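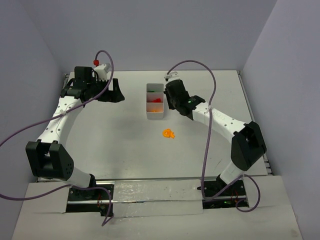
Sorting the building set, a thread (1/7)

Elaine Medeiros — posts from April

Spent the morning on the loose building pieces. I'm keeping notes as I go for anyone with the same mess at home. The whole job runs on one small white tray with three compartments.

2/7
The rule is one color per compartment. I tried sorting by shape last year and gave up after 21 minutes. Beams, rings and curved pieces all have in-between versions, and I kept stopping to decide what something was. Color takes no deciding.

3/7
The order goes green, red, orange, back to front. Orange sits nearest because I use those pieces most. If you build with something else more, put that one in front.
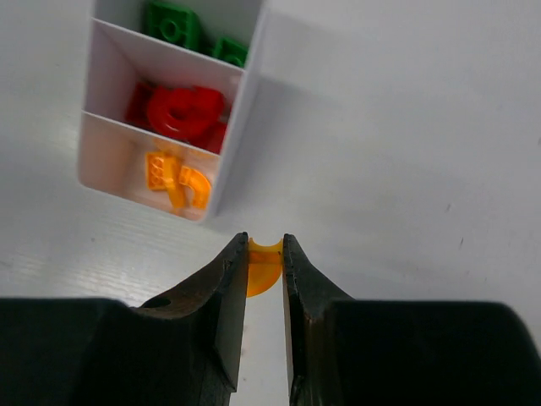
Green at the back, red in the middle, orange up front.

4/7
Red is the crowded one. The rings end up on top and the rest hides under them. I thought about giving the rings their own box and decided against it. One more box is one more thing to put away.

The orange beams are awkward in a small compartment. Stand them at an angle against the side and they take up less room. The curved pieces can go in next to them any way they fit.

5/7
Arlindo Batista asked what to do with colors that don't have a compartment. Mine go in a zip bag in the drawer. I have 5 bags now, with the color written on each in marker. When I want to build with blue, I tip one compartment into its own bag and pour the blue in.

Mared Morgan asked about lids. No lid on mine. I keep it on a flat white surface where I can spot a dropped piece — the green and red show up right away. On our carpet at home they vanish until somebody steps on one.

6/7
Cleaning: warm water, a drop of dish soap, an old toothbrush for the holes in the beams. Let everything dry on a towel overnight before it goes back in the tray. I do this twice a year.

7/7
Next up is the box of wheels and axles. I haven't picked a tray for those yet. The axles are longer than anything in this one, so it will probably be a cutlery divider. Will add to the thread when I get to it.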